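Why Isn't a White Wall Really White?
By Daniyal Pirzada
Clellport Kids' Corner, May 2018

Have you ever been asked to colour in a picture of a room, and left the walls blank because, well, walls are white and so is the paper? I did that all through school! Then one rainy afternoon my aunt handed me a box of grey pencils and told me to look at her hallway properly, and I've been looking at walls ever since (my family is very patient about it).

A white wall doesn't make any light of its own. It bounces light from the window or the ceiling lamp back to your eyes, and how much comes back depends on which way the wall is facing. A part turned toward the lamp looks bright. A part turned away, or tucked further back, gets less light and looks grey, even when it was painted from the very same tin.

Colours bounce too. Light from a cloudy sky can make a pale wall look a tiny bit blue, and an old-fashioned yellowish bulb can make it look creamy, like the inside of a banana.
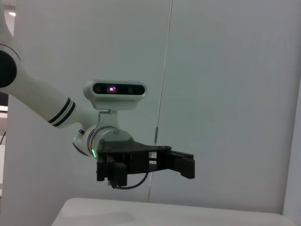
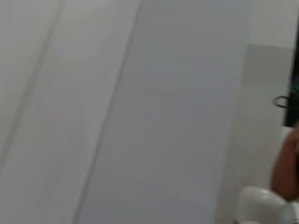 Pale grey-white twice over: a plain wall in the first picture, and in the second a broad, smooth surface crossed by long slanting lines.

Lines are a great help to anyone drawing something pale. Where two panels meet there is often a thin groove, and not much light gets down inside it, so you see a soft grey stripe. Folds in paper do the same trick.

You can try this at home. Take a sheet of white paper, fold it 3 times like a fan, and stand it up near a lamp. Squint a little. Which side of each fold is darkest? Now slide the paper to the other side of the lamp and watch the shadows swap over!

If you'd like to draw it, start with your lightest grey pencil and press as softly as you can, leaving the brightest bits as bare paper. My first go looked like a squashed accordion, and I still have it on the fridge.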